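Is "mineral bonding" fabric softener a scam? Towels no longer absorb

Posted in Laundry & Linens
Viewed 1124 times

plunduv_pete
I moved into a rental in Plunduvthorpe in July and the neighbor across the hall swears by a softener called Zirano. The bottle claims it "bonds minerals away from the fiber" and makes towels more absorbent over time. I was suspicious but my kitchen towels were scratchy, so I tried it for a couple of months, full cap every load, warm wash, dryer on medium.

They feel great. They don't dry anything. I wipe a plate and the water just slides around on it. Bath towels are the same, I step out of the shower and sort of push the water from one arm to the other. The neighbor says I haven't used it long enough and the "bonding" takes 10 washes. I'm well past that.

Before I throw out a drawer full of towels: is this fixable, is there any truth to the mineral thing, and is it the softener at all or could it be the water here? A store clerk told me hard water does the same thing. He was also trying to sell me a filter that screws onto the washer hose, so take that for what it's worth. Vented dryer, front loader, nothing fancy. All cotton as far as I can tell from the labels that are still readable.

Diệp Lương
I ran the linen side of a small guesthouse in Tostden for a good while and got pitched one of these products every season, so forgive the tone.

Softener works by leaving something behind on the cloth. The slippery feel you like is a coating, and the same coating slows water getting into the cotton. A bottle can call it bonding or conditioning or whatever it wants. If a product makes a towel slick and the towel stops drying plates, I'd believe the plates.

Your clerk is half right. Hard water does leave deposits, and those make towels stiff and scratchy, which sounds like what you had before you started. So you may have both problems now, one on top of the other. I would not buy the filter until you know what's in your water. Look up the hardness on your water supplier's site or call them, they'll tell you for nothing.

What I'd do, and it costs you very little:

Stop the softener completely. Pull out the drawer of the washer and scrub the softener compartment too. There will be sludge in it, and it will keep dribbling into your loads for a while if you leave it.

Wash the towels by themselves on the hottest setting the labels allow, with the normal amount of detergent and an extra rinse. Don't stuff the drum. Do it again. If they were softened for months, expect to do it more than twice.

Test before you decide. Lay a dry towel flat and let a few drops of water fall on it from a spoon. If the drops go straight in, you're done. If they bead and sit there, back in the wash. I don't trust "feels cleaner" from anyone, me included.

Test the cheap flat-weave ones separately from the thick ones. Kitchen towels usually come back quickly. Thick bath towels are slower, and a few of mine never did.
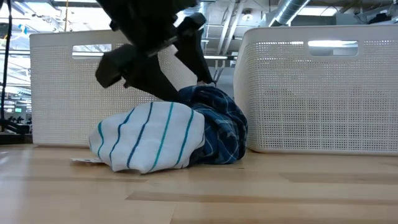
Striped towel and navy plaid cloth, crumpled on the table.

Don't judge by how they look in a heap, either. A coated towel and a clean one crumple much the same, and sales people love a fluffy pile. Ours had a demonstration basket of towels that we were invited to squeeze. I asked for a glass of water to pour on one and the visit ended fairly soon after that.

On vinegar, since somebody will bring it up: it can help with mineral deposits. I never saw it do much for softener coating, and some washer makers warn against it because of the rubber seals, so check your manual. And never in the same load as bleach. That one I'm serious about, the fumes are dangerous.

If they're still scratchy after all this, shake them out hard before drying and take them out before they're bone dry. Overdrying did more harm to our towels than the water ever did.

Từ
Throw them out and buy new ones, life is short. My aunt washed hers for a week straight trying to fix this and spent more on hot water than the towels cost. Also microfiber is better anyway.

plunduv_pete
Thanks both. Not buying microfiber, I had some and it grabbed every crumb in the kitchen.

Diệp, the compartment was disgusting, you were right about that. Blue jelly. I've done two hot washes on the kitchen towels and the spoon test goes in on the thin ones, slowly but it goes in. The bath towels still bead. I'll keep at it.

Also looked up the water. The supplier's page lists my street at 162, which they call hard, in whatever unit they use (milligrams per liter I think). So the clerk wasn't making that part up. The filter was some 400 dollars installed, and the box didn't say what it takes out or how much, so I passed.

Diệp Lương
162 is hard enough to notice but plenty of people live with it. Try a bit more detergent before you spend anything, because hard water uses some of it up. Go up in small steps. Too much and it won't rinse out, and then you have a third thing stuck in your towels.

For 400 dollars I'd want to see numbers for the water going in and the water coming out, from somebody who isn't selling the box.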